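January
By Orysia Stelmakh

Winter walk-through, Bulurlow church and hall, before the blessing of the water

Last winter's sheet had a tick in every box, including the box for the bell rope, which was on the floor at the time. I have used the same list and written down what I found. OK means I tried it myself. NOT SHOWN means somebody told me it was fine.

CHURCH

Main doors open outward, no key needed from inside: OK on the left leaf. The right leaf is bolted at the foot and the bolt is stiff. I was told it gets opened before every Liturgy. I came early to one and it did not.

Aisles clear: NO. The spare icon stand is back beside the north door. It is a handsome stand and people like to kiss the icon on the way out, but a stroller can't get by. Move it before the feast.

Candle stands: sand topped up, stands level. OK. The tall one by the icon of St. Nicholas rocks if you lean on it, and people lean on it. Leobardo Sandoval put folded card under one foot. I don't count folded card as a repair.

Hanging lamps, 14: chains and hooks checked from the ladder. OK except 2 with worn hooks near the royal doors. Both taken down and left in the sacristy with a note. The label on the new oil says "smokeless." The glass says otherwise.

Censer: chains OK, lid seats properly. Charcoal goes in the lidded metal bucket afterward. The bucket was there. The lid was holding open the vestry window.

Choir loft stairs: handrail firm, light works. Third tread from the top is loose. The remark from last time reads "monitor." Iraís Zepeda has sung up there through two Lents and says nobody has looked at it while she was around to see.

Heaters: the Bemurel units start and shut off as they should. OK. Keep the banners away from them. Being told the banners are fireproof is not the same as seeing a tag, and I found no tag.

Water for the blessing: the big vessel is heavy empty and nobody should be lifting it full. Fill it in place with the hose. Mats down first, since the tile gets slick, and a second mat where people line up with their bottles. NOT SHOWN. I was promised mats.

HALL KITCHEN

Counter and sink area, outlets, stove shutoff.
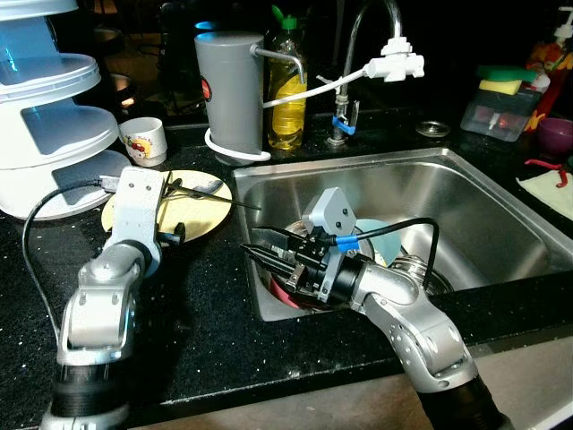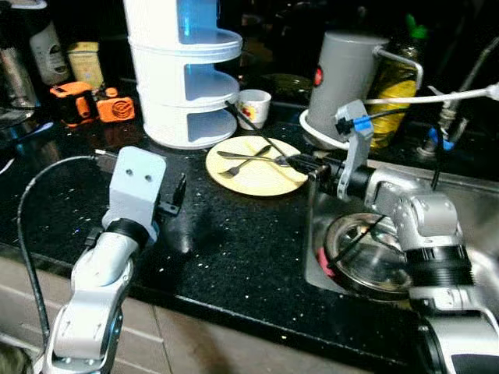
Granite counter, hall kitchen

Stove shutoff turns freely: OK. Label faded, relabel.

Fire blanket on its hook: OK. Pull tabs hang down and can be reached without leaning over the burners.

Extinguishers, hall and passage, 2: gauges in the green, pins in. The service card on the passage one is signed but has no month on it. I have asked for a proper card and will believe it when I hold it.

First aid box: short on burn dressings. Dulce Galindo is restocking it. Scissors missing again.

Exit sign over the back door: lit. The battery test was done "recently," according to the sheet. I pressed the button and the sign went dark, so mark it FAIL and replace the battery.

OUTSIDE

Steps and ramp: salted when I was there, at 7 a.m. Will they be salted after Vespers, when it freezes again? Amparo Marulanda says she'll do it, and she is the one person on this sheet I didn't press further.

Bell rope: rehung, knot sound. OK.

Parking lot light nearest the cemetery gate: out. Listed as "on order" last year too.

TO FIX BEFORE THE FEAST
Right door bolt
Icon stand away from north door
Loose tread, or close the loft
Exit sign battery
Mats

I'll walk it again the evening before. If a thing is done, leave the old part on the vestry table so I can see it.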